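Gagnon Mill Open Day: worth the early start

The gates were supposed to open at nine, and by twenty to there was already a line past the bike racks. I'd driven 25 miles with a travel mug between my knees, fully expecting a quick walk around a loading dock and a free tote bag. I got home at suppertime with flour in my hair (and a tote bag).

If you don't know Gagnon, they mill the flour that most of the bakeries along our stretch of river use, and they open the doors to the public once a year, in July, before the new wheat comes in. The mill itself is a brick building five floors tall with a newer metal shed stuck on the back. You start at the top and follow the grain down. I loved this! You feel the building working under your feet the whole way.

They give you a hairnet, a beard net if you need one, and a pair of foam earplugs. Put the earplugs in before the third floor. I didn't, and I spent the next ten minutes nodding at things I couldn't hear.

The top floor is all cleaning. Wheat comes up in a bucket elevator and gets shaken over screens, and what drops out is a lot more interesting than I expected: bits of straw, corn kernels, pebbles, weed seeds, the occasional soybean. They had jars of it lined up on a windowsill. After cleaning, the grain is dampened and left to sit overnight so the bran toughens up and comes away in big flakes. I have been baking bread for years and never knew that.

Down one floor are the roller mills, which are built by Gilletti and painted a green I would happily paint my kitchen. Each one has a small hatch, and our guide let us reach in and catch a handful of stock between passes. First break feels like coarse sand. A few passes later it's closer to semolina, and by the end it's silky and cool and you can't quite feel the grains anymore. People kept going back for another handful. So did I.

The sifters are the showpiece. They're big boxes hung from the ceiling on bundles of cane rods, and they swing in a circle, all of them together, with a sort of whooshing sound. One of the kids in our group started swaying along and then half the adults did too. The newest one holds 325 pounds of sieves when it's fully loaded, and changing them over takes most of a morning.

Somewhere in there we passed a wall of framed lab slips going back decades. One was marked lot 1051, which the guide said was the first whole wheat they ever sold under their own name, and it hung there with a thumbprint still on it in dough.

Lunch was in the yard. There was a bakery stall, a stall selling honey, and a table run by Miswood, who make the wooden proofing boards I've been eyeing for ages. I bought one. The pizza oven had the longest line, and the crust deserved it: blistered, chewy, a little sour. They were using a high-extraction flour milled on the Tuesday of that week, and you could taste the wheat in it, almost like toasted nuts. I went back for a second slice and regret nothing.

The afternoon session was a talk on storing grain and flour, and I nearly skipped it. Glad I stayed! The speaker was from Pestex, the company that checks the mill for insects, and she had a way of making flour moths sound like characters in a soap opera. What I took away for home: buy smaller bags, freeze whole wheat if you won't use it within a month or two, and wipe down the shelf before the new bag goes on it. She also passed around a weevil trap with residents. Two people left for more pizza.

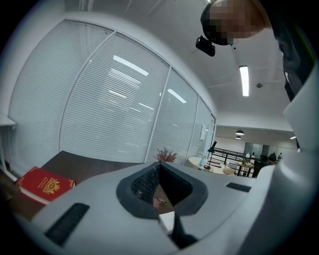 After the talk they opened the test bakery in the metal shed, a bright room with a long bench and a little deck oven. Every batch of flour gets baked into a plain tin loaf before it ships, always the same recipe, and they slice the loaves down the middle and line them up to compare. We got to squeeze them, smell them and guess which flour was which. I got the rye right and everything else wrong.

The mill shop is by the exit and it's well priced. I came away with bread flour, a bag of cracked rye and some bran for muffins. They take cards, but the honey stall in the yard doesn't.

A few practical notes if you're thinking of going next year. Parking is in the field across the road, and there were 155 spaces marked out, all full by ten. Tours leave every half hour and you sign up for a slot at the gate, so do that first and look at the stalls later. There are a lot of stairs and no elevator for visitors, although the yard, the shop and the test bakery are all on the level. Wear closed shoes. Leave the black sweater at home.

The first loaf from the new bread flour is rising on the Miswood board as I type, and the kitchen already smells wonderful.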